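April, late, kettle on for the second time

I have been waiting all week to write this one down. The sourdough rye worked! After four goes that came out like doorstops, I cut into this morning's loaf and it had holes in it, real ones, and the crumb sprang back when I pressed it. I did a lap of the kitchen. Then I had three slices with too much butter and forgot to ring my sister.

Had everything written up at the round table by mid-morning.

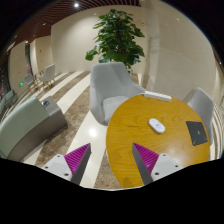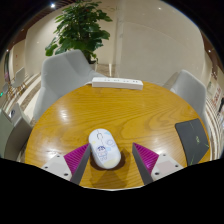
So, for my own sake, what I changed. The old recipe came from the back of a library book and said 400 grams of water, which never felt like enough for that much rye. I went down to 370 last month thinking the trouble was a sloppy dough, and that was the worst of the lot (you could have propped a gate open with it). This time I stayed at 400 but gave the flour a proper soak first, overnight, with a good spoonful of the dark malt stirred in. The flour was the Lacroix one, 700 grams all up, a bit over half of it rye and the rest bread flour. I'd been buying the Dasari wholemeal before that and it's lovely in scones, but it sulks in a tin.

The other thing was patience, which I don't have. Mathis Millet told me at the market that I was baking it two hours too soon, every time, and I got a bit huffy with him. He was right. I put the dough by the window at six, and where I'd normally have panicked and shoved it in the oven at eight, I went out and pulled weeds along the side fence till ten. When I came in it had domed up over the lip of the tin with tiny pinholes all across the top. I've read about those pinholes so many times. I rang Mathis to tell him about them and he said "good, now go away and bake it," so I did.

Colour on the crust: as dark as I've ever dared. Next time darker again. The caraway was a bit shy, so I'll toast it first and double it.

Solène Royer came by after lunch to collect the seed trays and stayed until nearly four. She had the heel of the loaf with plum jam and went quiet over it, and from Solène that's a medal. She has been baking with the Plokeck starter for years, the one that came out of her aunt's fridge and goes by the aunt's old street name. She's promised me a jar of it. I'm very fond of my own (it is two years old now and smells of green apples), but I'd love to run them side by side, same flour, same tin, same day, and see if I can taste which is which. Solène reckons hers is sharper. I reckon she's right but I didn't say so.

We got talking about the bake swap in the hall, too. I've never put my name down because I didn't have anything worth carrying in. Solène says the tables are all banana bread and there's room for something with a bit of chew. She wants to do her walnut rolls and she wants me next to her with two ryes, sliced thin, and a dish of cultured butter. I said yes before I'd thought about it! Now I need a second tin. The one I like is a Skondilora, the long narrow sort with a lid, and the kitchen shop on the main street had one in the window before Easter. I'll walk down tomorrow and see if it's still there.

Other bits. The tomatoes are finished and I've pulled them out, last bowl of green ones on the sill for chutney. The feijoas have started dropping. Something has been digging under the lemon tree again and I've put the old oven rack over the spot with a brick on top. Rain on the roof since dinner, soft and steady, good sleeping weather.

Starter fed and back on its shelf, lid loose. I've set the rye to soak for tomorrow with the malt already in it, and wrapped half of today's loaf in a tea towel to find out what it's like on the second day. Everyone says rye is better then. I had one more slice before wrapping it, for comparison.

Ring my sister in the morning. Buy caraway.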